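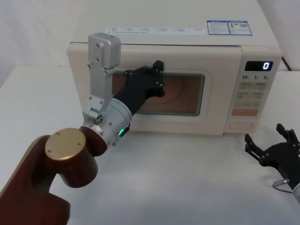
A cream microwave with a black display and one wide salmon-orange button below four small ones.

The Microwave Gets Its Own Table

Last updated July 26, 2021
Reading time: 4 min

Search this site Enter keywords

Ásdís Ketilsson moved her microwave off the kitchen counter in the spring and has not moved it back. It used to stand between the bread box and the wall, under a cabinet too low for anyone to see the top of it. When she pulled it out she found a row of cooking instructions she had never read.

Many microwaves carry their most useful information in a place the owner can't see. Some makers put it inside the door frame. Others print it on a label along the top, in pictures and very small type, and a shelf or a cabinet hides it from the first day. Ketilsson had used hers for two years before she learned that it had a setting for rice.

"I pressed the big button," she says. "Everyone in the house pressed the big button."

Wiebke Lammers has repaired small appliances for most of her working life and now runs the service desk at Dukard, a shop that sells new and used kitchen equipment. She sees the same habit in her customers. They learn the start button and the door and leave the rest alone. When she asks them how they defrost a chicken breast, they tell her they heat it for a while and look at it.

Lammers has no quarrel with simple controls. She likes a panel with a few buttons and separate presses for ten minutes, one minute and so on, because a person can set a time without reading the manual. A panel with twenty food symbols sells well in the store, she says, and most of the symbols are never touched. Dukard took in 1,524 used appliances last year. On the microwaves, the start button was usually the only one with the print rubbed off.

Where the oven stands matters more than people think. A microwave gives off warm air through vents, and the vents may be on the back, the sides or the top. The manual says how much room they need. Lammers asks customers to look that page up before they measure a shelf. A model that fits the opening exactly is often the wrong model for it.

The table or shelf should be flat and should not rock when the door is pulled. The cord should reach the outlet without being stretched, and it should not be pinched behind the oven. A light-colored top is helpful for cleaning, as crumbs and drips show up at once. Ketilsson's new table is white and she wipes it most evenings.

Kaj Bjarnason, who designs kitchens at the firm Mogensen, used to hide microwaves behind cabinet doors. Clients asked for it. Over time he noticed that they left the doors open all day, and he began drawing a low open surface instead, at a height where a full bowl can be lifted out with both hands. He considers anything above the shoulder a mistake, especially for soup.

Color has come back too. For years his clients wanted black or steel. Lately several have asked for cream, and he finds it easier to place in a small room with pale walls. It does show fingerprints from cooking oil around the door. A cloth with warm water and a little dish soap takes them off, and the same cloth will do for the buttons if it is wrung out well first.

The inside needs more attention. Lammers puts a bowl of water with a slice of lemon in for a few minutes, leaves the door shut a while longer, then wipes the walls and washes the glass plate in the sink if the oven has one. She does not use steel wool. She also checks the door seal for bits of dried food.

As for wattage, it is worth knowing your own. Frozen meals often give times for a stronger oven, and at 600 watts they can come out cold in the middle. Ketilsson wrote her oven's wattage on a piece of tape and stuck it inside the cabinet with the plates.

The space on the counter went to the bread box, which she has since replaced with a larger one. She makes the rice on the rice setting now. Her son still presses the big button.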